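The back-to-school swap is on again this Saturday, and I'm already digging through my closets for things to bring! Last year we had 36 families, and I came home with more than I gave away.
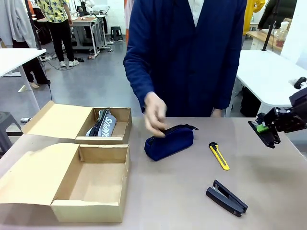 Doors open at 9:30 at the Lencho Street hall. Bring whatever your kids have outgrown — coats, lunch bags, rain boots — and please check the pockets first (I once donated my own house key).
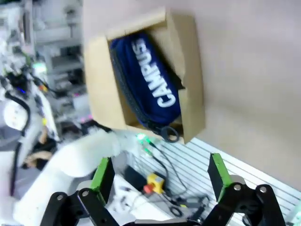

I asked around about adding a table for high schoolers, and the answer was a big yes.

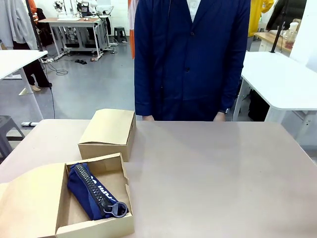

Gladys Shirima wrote back that graphing calculators would be gone in two minutes, so could we please hold a few until noon. Fine by me! Leftovers go to the Husach after-school club.

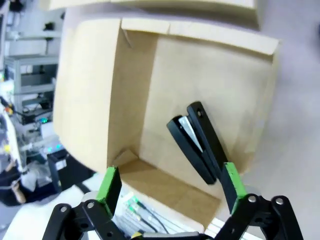 Stapler, boxed.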